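16 June 2018

Timing mats, bench check before the Xaba trail half. Both Plalter mats out of storage. Mat A read all 100 test bibs on the first pass. Mat B missed 7, all worn low on the hip. Raised the antenna gain one step and ran them again, no misses.
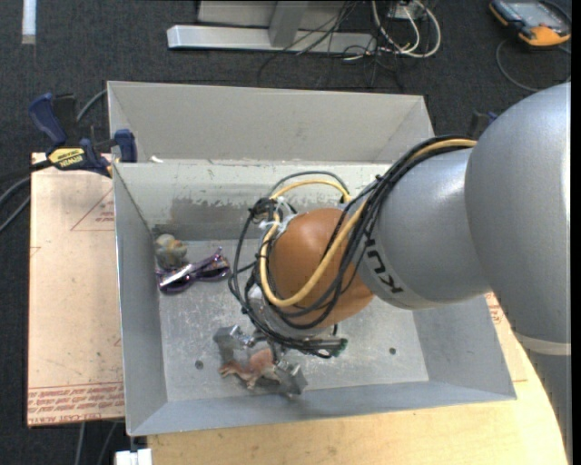 KUKA arm over the gray bin.

Finish clock still loses almost a second over the full test. Dineo Adams wants it swapped for the Zotari one we used in December. I agree, but the bracket needs new holes first.

Entries stand at 913. Bib 39 is a duplicate in the Enik export, so reprint one and fix the start list. Charge both batteries overnight.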